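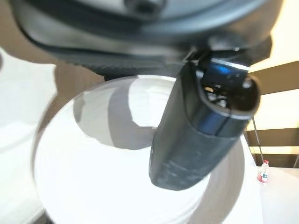 Cornel Onu 的看法很干脆:夹爪这东西,坏了就换,擦它干什么,有那工夫多跑两轮不好吗。他是在我上一篇底下留的言,留完还追了一条,说我这种人适合去修钟表。

行吧,我认真想了两天,还是不同意,所以又写了这一篇(本来十一月想写编码器线的,往后挪)。

先说我们这台的情况。手臂是 Clesham 的,夹爪是 Notetti 的老款,腕部那一圈滚花、手指根上的小转轴,用过的人闭着眼都能摸出来。桌上的活很简单,碗、瓶子,拿起来放下去,没有一样重的。很多人就是因为活轻才觉得不用管它!可活轻的机器恰恰最容易被拖着不保养,因为它从不给你脸色看。重载的机器关节松一点,立刻抖给你看;我们这台呢,手指松了还是照样能把碗端起来,只是每次端的位置偏那么一丁点,偏到某一天,碗沿磕在桌子上,大家才围过来开会。

开会的结论十次有八次是“标定漂了,重标吧”。我对这句话有很大意见。重新标定当然会让数字变好看,可要是根子在转轴那颗螺丝上,你就是拿软件去给松动的零件打掩护,下礼拜接着漂,接着标。Ardeleanu 那边就这么干过好一阵子,标定记录攒了 39 条,最后拧了一下螺丝,完事。讲给我听的 Bianca Nistor 当时笑得不行,我可笑不出来,我自己也干过。

所以我现在的顺序是死的:先上手,再看数。断电,用手捏住指尖左右晃,感觉一下晃动是从指尖来的还是从根上来的;再看螺丝上画的记号线对没对齐;再擦;最后才开电脑。有人嫌我画记号线土,说扭矩扳手拧到位就不会跑。拧到位是会好很多,可一根油漆笔画的线,路过瞄一眼就知道动没动,扳手能替你瞄吗? 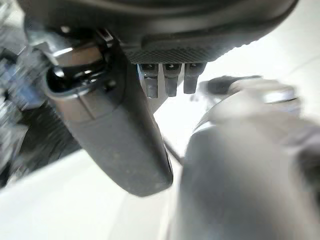
**维护杂谈 / 灰尘与线缆**

再说灰。手指壳子上那些小白点和浅浅的蹭痕,单看真不碍事,我也不是见了划痕就睡不着的人。擦它,图的是擦的时候你不得不凑近。凑到那么近,手又在上面,壳子接缝有没有张开,支架上的小螺丝有没有冒头,线是不是又蹭到手指边上了,这些全是顺带发现的。我有两次抓到线皮磨毛,都是拿着布的时候抓到的,没有一次是看日志看出来的。日志只会告诉你通信丢包了,那时候线里面早就不知道断了几根。

说到线,这是我跟 Cornel 分歧最大的地方。他喜欢把线绑得紧紧的,好看,拍照也利索。我喜欢留一段余量,让手腕转到头的时候线还有得走。紧的那种绑法在手腕居中时漂亮得很,一转到极限位就拽,拽的还总是接头那一头。留余量也有毛病,我承认:留多了会晃,会往手指中间钻,合爪的时候夹到就好玩了。我现在的办法是绑好以后手动把手腕从一头慢慢转到另一头,走完整个行程,手指张开走一遍,合上再走一遍,看着线走。慢是慢,总比装完直接上程序踏实。

换件的账我也算过。一对手指加转轴,Makus 报的价是 830,不算吓人,Cornel 说“坏了就换”的底气大概就在这儿。可换上新的,安装面要擦,螺丝要重新拧,零位要重新找,抓取点还得一个个复核,搭进去的是大半个下午。而且旧件要是因为线拽的、因为装歪了才坏,新件上去走的还是老路,你连它为什么坏都没弄清楚。换可以换,换之前把旧的拆下来好好看一眼,磨在哪边,松在哪颗,用笔记下来,这个要求不过分吧?

当然我这套也有适用范围。产线上三班倒的设备,停一分钟都有人来催,整只夹爪快换下来、拿到旁边台子上慢慢修,那是对的,换我我也这么干。我说的是我们这种一台机器、几个人轮着用的地方。这种地方最怕的是每个人都默认前一个人看过了。我在手臂底座旁边放了一块布、一支油漆笔和一个本子,谁开机谁先写一行,写“没事”也行。本子现在写得挺满,字丑的那几页是我的。

Cornel 要是还不服,欢迎接着留言,不过编码器线那篇我下次是真要写了。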